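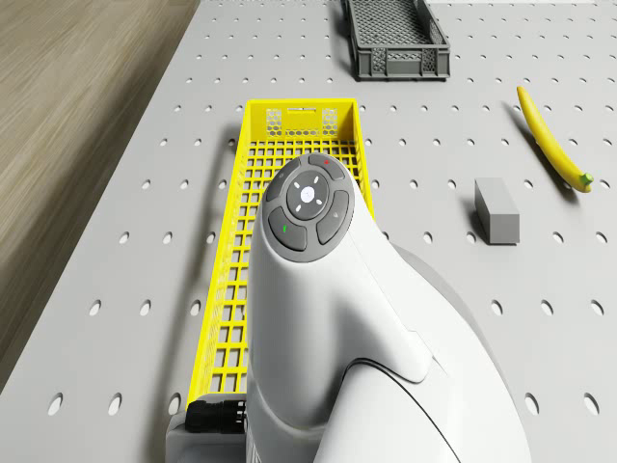

Chapter 6
When the Arm Stops: Faults, Faulty Stops and Restarts

Every robot cell stops sooner or later. Most stops are harmless. A few are the first sign of something that can hurt a person or wreck the machine, and on the day it happens the two kinds look much the same to the operator. In this chapter you will learn to read a stop, to find its cause, and to decide whether the arm may be started again.

We begin with a case from a training cell at the Jevport plant of Insaurralde, a packing firm. The cell was modeled in simulation first, with the arm, a pegboard table, a yellow basket, a dark gray crate and a few things to pick, among them a banana and a small gray block. The task was to pick each item and set it down in the crate. In the model it ran 632 cycles without a fault.

On the real table the arm stopped on cycle 421. It had just let go of a block over the crate and was on its way back when the forearm pressed against the rim of the basket. The joint load passed its limit and the controller cut the motion. The operator, Do-yoon Cho, cleared the fault and pressed start. The arm picked up its path from where it had stopped, pushed the basket across the table and knocked it to the floor. Cho was standing outside the marked line and was not hurt.

The report, written by Toshio Iwasaki and dated 5 March 2021, lists two causes. The first was that the basket had been moved toward the arm during cleaning and not put back on its marks. The program held a fixed position for it and had no way to check. The second was the restart. The fault screen said only "joint 4 load," and the work card told the operator to clear the fault and resume. It did not say to look along the whole arm first.

The load limit did its job. Notice, though, that it acted only after contact. A limit of this kind reduces the force of a hit and does nothing to prevent one. We return to this point in Section 6.3, where contact limits are compared with guards and scanners.

Words to know

Protective stop: a stop made by the controller when a limit is passed.
Emergency stop: a stop made by a person, using the stop button.
Fault reset: clearing the fault message. A reset should not by itself cause motion.
Resume: going on with a path from the point where it was broken off.
Retract path: a slow, planned move that takes the arm clear before work begins again.

Before you read on

Write down what Cho could have checked from outside the line before pressing start. Keep your list. You will need it for the restart procedure in Section 6.2.

6.1 Kinds of Stops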